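A day out at the Ondstead cheese open day

Feb 23, 2022

I've been meaning to write this up before I forget the good bits, and my notebook already has whey on it, so let's go. Every year the Kadlec dairy at Ondstead opens its doors and lets anyone with a ticket and sensible shoes wander through the place where they make that washed-rind cheese I won't shut up about. My neighbour Aurelia Pană had a spare ticket, I had a car with a working heater, and off we went.

The drive is 70 kilometres if you take the river road, which we did on the way there and did not on the way home. There's one servo, at Trorken, and the pies were sold out by the time we pulled in. Get there early or bring a sandwich. The turnoff to the dairy is signposted, but only if you're coming from the other direction (of course), and we sailed straight past it and had to turn around in somebody's orchard.

Getting in

Parking is in the bottom paddock and it's a decent walk up to the shed. Tickets were $18 each and that included the tasting, a paper hat and a little booklet with the history of the place in it. According to the booklet the family started out with a tiny herd and a borrowed copper vat, and the old vat is still by the front door with geraniums in it.

You wash your hands, you put on the hat, you walk through a foot bath, and then you wash your hands again. Aurelia wanted to keep her scarf on and was told very kindly that she couldn't.

The make room

Oh, the smell! Warm milk and something a bit like fresh bread. We were in a group with a family from out west and a couple of very serious home cheesemakers who asked all the questions I was too shy to ask. Our guide was Kaisu Heiskanen, who has been making cheese there long enough to tell by the feel of the curd when it's ready to cut. She let us each break a piece over a finger to see if it split cleanly. Mine was a mess. Hers was like snapping a tile.

They had started with 1,530 litres that morning, the evening milk and the morning milk mixed together, and it was all in one long vat with the paddles going. She explained the whole business with the starter culture and the rennet, and I did follow it while she was talking, but my notes just say "slow, slow, then FAST", with the last word underlined. Once the curd is cut you've got to keep it moving or it mats together, and if it mats you get a crumbly cheese with pockets of whey in it.

One thing I did manage to write down properly was her advice on keeping cheese at home, because I've been doing it wrong for years. Wrap it in waxed paper, never cling film, and put the wrapped piece in a lidded tub in the bottom of the fridge. Open the tub every couple of days and wipe out any moisture. Blues get a tub of their own or everything you own will be blue.

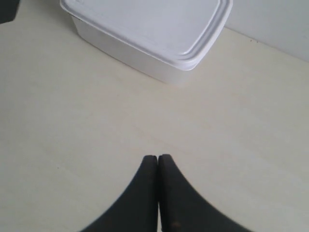
She also said to take the cheese out a good hour before you want to eat it, and longer in winter. I've been serving brie straight from the fridge like some kind of animal, so that's one more thing to apologise to my guests for.

The cellar

Bring a jumper! It's dug into the hill and it's properly cold, and so humid that my glasses fogged up the second I stepped through the door. The shelves go right up to the ceiling on both sides, all spruce boards, and every wheel gets turned and washed by hand with brine. Kaisu gave us the count from the morning's stock sheet: 1,534 wheels. She turned a few while we watched, flip, wipe, back on the board, all without looking, and chatting the entire time about her sister's wedding.

The youngest ones are pale and a bit rubbery looking. Further back they go from apricot to a real brick orange, and the smell goes from mushrooms to, well, old gumboots. I loved it. Aurelia breathed through her mouth.

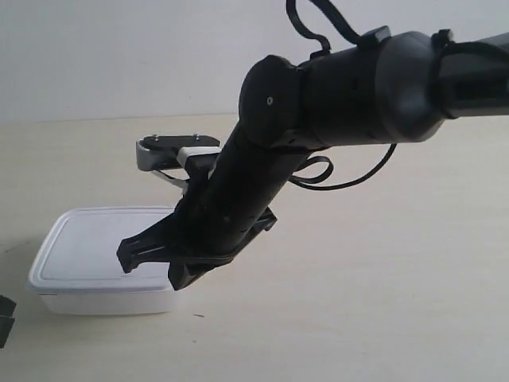
The tasting

We sat at long tables in the old hay barn and got five cheeses each, from youngest to oldest, with apple slices and a dry rye cracker. My favourite was the Skemard, a harder style they only make on summer milk. It's nutty and a little sweet, with crunchy bits in it, and I bought far too much. Aurelia surprised everyone by going for the oldest washed rind, the gumboot one, and had to keep it in the boot on the way home.

If you want to go, the next open day is in June and tickets go on sale at the farm shop. The cellar has steep steps and no lift, so ring ahead if that's a problem and they'll sort out a seat in the barn for you. Cash only for the cheese, and bring an esky.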